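3.2 Where the paper records went, and what we did about it

I should say up front that this part of the study wasn't in the protocol. We'd planned to look at how reminder letters affected return rates for the second dose at the two clinics, Purkden and Tiltik, and that was meant to be the whole thing. Then Valentin Ursu came back from his first week at Purkden with a shoebox of immunization slips that had never been entered anywhere, and the plan got a bit bigger.

Of the 1,000 adults we enrolled, most had been given a paper slip at their first dose and told to bring it back. I'd assumed (we all had, I think) that the slip was a courtesy and the real record lived in the clinic's database. At Tiltik that's pretty much how it works. At Purkden the nurses were using the slip as the record, and if you turned up without it you'd be sent to the front desk, where somebody would phone your family doctor and hope for the best. Emlyn Samuel timed a few of these calls for us and the longest ran to 15 minutes, with a lineup behind it the whole while.

So we added a short set of questions to the follow-up interview. We asked where people kept the slip, whether they could put their hands on it that day, and whether anyone else in the household knew where it was. I wish we'd also asked whether they'd taken a photo of it on their phone, but the idea only came up once the interviews were well underway, and by then it seemed unfair to change the form a second time.

The answers were all over the place, as you'd expect. Kitchen drawers, glove compartments, the back of a passport, a recipe binder. People who kept it with other cards they used often tended to sound sure of themselves, and the ones who'd put it "somewhere safe" tended not to! We coded the answers into 4 groups, shown in the appendix, using the scheme Ogundipe worked out for prescription records and changing only the labels.

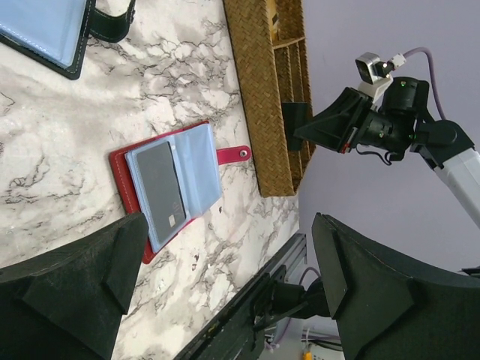
Figure 2. Open card holder with a card in its uppermost sleeve.

I'd be careful about reading too much into the grouping. It was done by two of us at the same table, talking as we went, so the agreement between coders is flattering. Storage place is also tangled up with age and with how many other appointments a person has on the go, and we didn't collect enough on either to pull them apart. The Vornthorpe team ran into the same trouble with their flu shot cohort and ended up dropping the variable altogether - we've kept it in, but only as a descriptive measure.

What did change our analysis was the Purkden front desk. A second dose delayed by a missing slip looks just like a second dose delayed by a forgotten letter if all you have is the date. We went back through the desk log from March onward and flagged every visit where a patient had been asked to wait or rebook for want of paperwork. Those visits are left out of the main model and reported separately in section 3.3, along with the Tiltik figures for the same period.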